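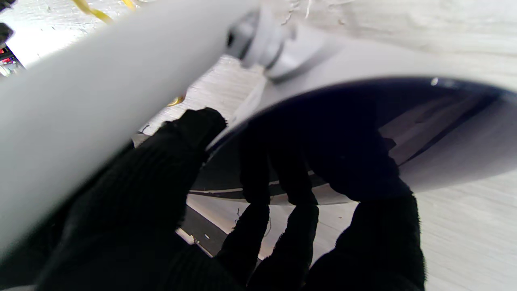 January, nearly midnight

I should be asleep and I am wide awake with my coat still over the chair and my ears ringing, because tonight I saw Mireille Majali sing, in person, from row H, and if I don't write it down now I will wake up and only have the parking and the headache.

Start with the parking, then, to get it over with. The lot behind the Briltmont was full by six-thirty so I went up the hill and left the car by the dentist's and walked down in the wrong shoes. The line went past the bakery and around the corner. I had expected it to be all people my age who watched Vuludach when it was first on, and there were plenty of us, but there were girls of sixteen or seventeen too, with the eyeliner done exactly like hers in the harbor episodes! Two of them behind me were arguing about whether she should have ended up with the brother. (She should not have. I kept quiet, but it took some effort.)

The Briltmont is smaller inside than I remembered. The last time I was there was for a school thing, Jo's recorder group, and it seemed enormous then, probably because I was scared for her. They've redone the seats in a dark green. My seat number was 296 and the numbers don't go in any order I could follow, so I climbed over a whole row of knees, found I was in G, and climbed back over the same knees. One woman said "welcome back." I liked her right away. She'd driven over from Delley with her son, and she had seen Mireille four years ago at an outdoor thing where it rained so hard the band had to stop, and Mireille came out alone under a golf umbrella and sang two songs with no microphone. She told it beautifully and I was jealous the whole way through.

Lights went down late, of course. No opening act, just a piano player who came out and noodled for a while until people stopped talking. And then she walked on from the side, no smoke, no countdown, in a plain gray suit with the sleeves pushed up, carrying her own water. The noise! I had been telling myself on the drive that I would be calm about it. I have a job and a mortgage. I screamed like a kettle.

What I keep thinking about is how low her speaking voice is. On Vuludach she always had that light, quick way of talking, and I suppose I thought that was her. Tonight she said good evening and it was practically a cello. She said she had a cold and that if she went off somewhere strange on the high parts we should assume it was jazz.

She opened with the one from the credits, which I did not see coming at all. I figured she would save it or not do it, the way people get about the thing that made them famous. I read an interview once where she was pretty short with the person asking about the show, and I had made up a whole story in my head about how she must hate it. But she did it first, slowly, just with the piano, and she changed the ending so it goes up where it used to go down. I don't know music words. It went up and I got that feeling along the backs of my arms.

After that it was mostly Saliba, nearly the whole album, and in order as far as I could tell, though she skipped track five and did something else there that I didn't know. I need to find out what that was. It had a line about a coat left on a train. I typed "coat train" into my phone in the dark and the phone turned it into "goat train," so that's what my notes say.

I want to put down what I thought of the songs live before I go and read what everyone else thought.

The first one, the fast one, was better than on the record. The drummer is a tiny woman with a gray braid and she hits so hard! On the record you barely hear drums at all.

The long one in the middle I've always skipped, if I'm telling the truth in my own diary. I won't skip it anymore. She sat down on the edge of the stage for it with her feet hanging over and sang it to the front rows, and for most of it I could only see the top of her head, and it still worked on me. It's about her grandmother's kitchen, I think, or about selling the house the kitchen was in. I always took it for a love song and thought it was a dull one.

The duet was the only part that felt a little thin. The guitarist took the man's part and he's a lovely guitarist. He sang it like he was reading a menu. She patted his shoulder after and everybody laughed, him too.

And then "Low Water," which I've played in the car so many times that Jo asked me to stop when she was home for the holidays. I had decided I'd close my eyes for it and just listen. I couldn't do it. I kept opening them to check she was still there.

In between she talked a lot more than I thought she would. She told a long story about her first audition, where she had prepared a scene with a dog in it and nobody told her there would be no dog, so she did the whole thing petting the air, and the casting woman asked if she was having some kind of spell. She talked about turning down the second Vuludach movie. She didn't make it a big brave thing. She said she read the script in the bath, got to page 64, and the water was cold, and she realized she'd rather get out and start dinner than find out what happened next. Then she said, "They found someone very good, go see it," and moved right along. I had seen so much written about that, all the feud business with the director, the photos of her leaving the restaurant, the business about the money. I clicked on all of it too, I'm not going to pretend I'm above it. It was a cold bath and a script she didn't like. I felt a bit ashamed and a bit delighted.

Somebody yelled out asking if she was dating anyone. She looked up at the balcony with her hand over her eyes like a sailor and said, "Is that my mother?" I laughed so hard that the Delley woman had to thump me on the back.

She finished a few minutes after ten. Encore was a song in what I think was French, and then she got the whole room to hum one note while she sang over it. I hummed. I was certainly flat. It was the best part of the night, and maybe of the month, all of us droning away in the dark like a refrigerator, with that voice going around on top.

I did not wait at the stage door. I thought about it, I even walked around the side, and there was already a good crowd standing there with records and pens. It was bitterly cold and my feet were killing me, and I couldn't think of a single thing I'd say to her. "I watched you every night the winter my dad was sick." What is a person supposed to do with that, at ten-thirty, with a cold? So I went up the hill. I do sort of wish I'd stayed. I might write her a letter. People must still write letters.

Bought: the poster (too big for anywhere in this house), and a tote bag for Jo, who will say she doesn't want it and then use it for everything. They were out of the shirts in every size but small. The boy at the table said there would be more at the Delley show in the spring, and I said oh, she's doing Delley? And he looked at me like I'd asked if the sun was coming up. So now I know about Delley. The woman next to me never mentioned it, and she lives there! Or maybe she did and I was too busy being jealous about the umbrella.

It's not far. An hour if the bridge is open. I could ask Carla, who liked the show well enough back then, though she was always more for the police ones. Or I could go by myself again. I was nervous about that part today, more than I let on to anybody. I almost sold the ticket at lunch. I had the page open and everything, and then the microwave beeped and I went to get my soup and didn't go back to it. Going alone was fine. It was better than fine, I got to cry at the kitchen song and not explain it to anyone.

Things to do tomorrow so I can stop thinking about them: call the furnace man back before nine, return the library books (the big one is late), find the charger, thank Carla for taking my early shift. Look up the train coat song. Don't read the comments under the review, if there is a review. The paper had someone there, I think, a man across the aisle with a notebook who didn't clap. He did hum, though. I watched to see if he would.

The radiator's gone off and my tea is stone cold. One more time through "Low Water," with the headphones, and then bed.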